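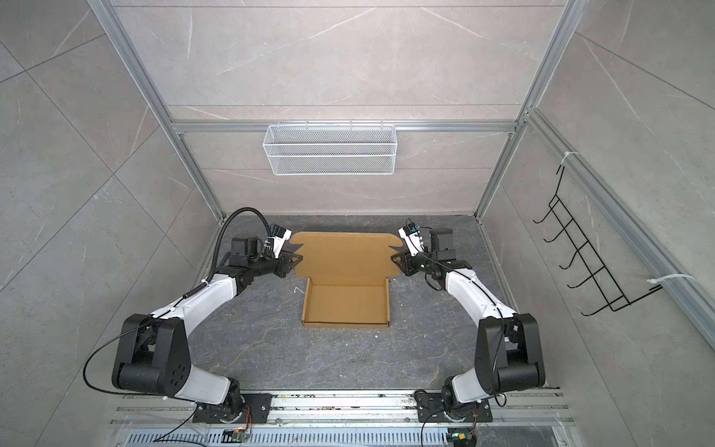

I have now moved house with one flat mailer box for three years running, because it is a good box. Anyone who keeps boxes knows the kind. Brown corrugated, lid attached, little tabs that tuck in at the front and stay tucked. Opened right out it slides behind a bookcase, where mine lives with its relatives.

Piret Sepp, who sells candles and therefore has opinions, buys hers in bundles of 300 and folds them while watching the cricket. She reckons the trick is to crease every flap backwards first. I tried this in November. Two came out square and the third looked like it had been sat on by a labrador.

Postage to Fluvstead has gone up again, by the way. I'd weighed the parcel at 473 grams on the kitchen scales and was feeling pretty smug until I remembered the lid was still open and the jam was on the bench.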